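Flarcombe Residents' Association
Minutes of the general meeting

The meeting was called to order at 7 p.m. in the Matlala Room. There were 29 members present, which meets the quorum. The minutes of the January meeting were read and approved with one correction: the fence repair on the north side is to be paid from the reserve account, not from the grounds budget.
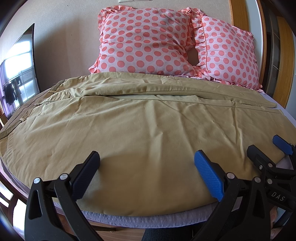 Flarcombe, February 11, 2025

1. Laundry hours
The late closing time was tried through January. Two written complaints came in from the units next to the dryers. Members asked whether the doors could be kept shut after dinner. Moved and seconded to keep the late hours and put a closer on the hall door. Carried.

2. Guest suite
Bookings are up over the same period last winter. Members who had family staying said the suite was warm enough but the bed linen was thin and dull. It was proposed to buy new sets, and there was a long discussion about color. Some members want plain white so that everything can be washed together. Others prefer a print. Pink polka dot pillowcases with ruffled edges were mentioned as the kind of thing that would cheer up the room. Moved to spend up to $211 on linen, color to be settled by a show of hands. Carried. The show of hands went to the print.

The cleaning fee stays as it is. Keys must be returned to the office by noon on the day of departure. Late keys will be charged to the unit that made the booking.
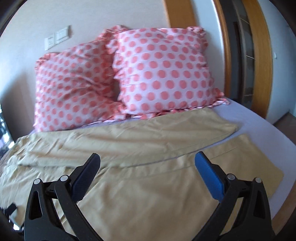

3. Parking
Snow was left along the east row after the last storm and several spaces could not be used. Rellov, the plow contractor, has been told in writing that the row must be cleared to the curb. If it happens again the association will ask for a credit on the bill. Visitor spaces are limited to 12 hours. A member asked for new signs, as the old ones have faded. The office will get a price.

4. Water shutoff
The valve in the Namitz Street building still leaks. The plumber needs the water off for one morning. Notices will go under doors ahead of time. Residents on the top floor asked for a phone call as well, and the office agreed.

5. Other business
The bulletin board by the mailboxes is full of old notices. Anything without a date on it will be taken down. A request for a second bike rack was held over until a place for it can be found. A question about dogs in the courtyard was referred to the house rules, section 7.

There being no further business, the meeting was adjourned. Corrections to these minutes should be sent to the office in writing before the next meeting.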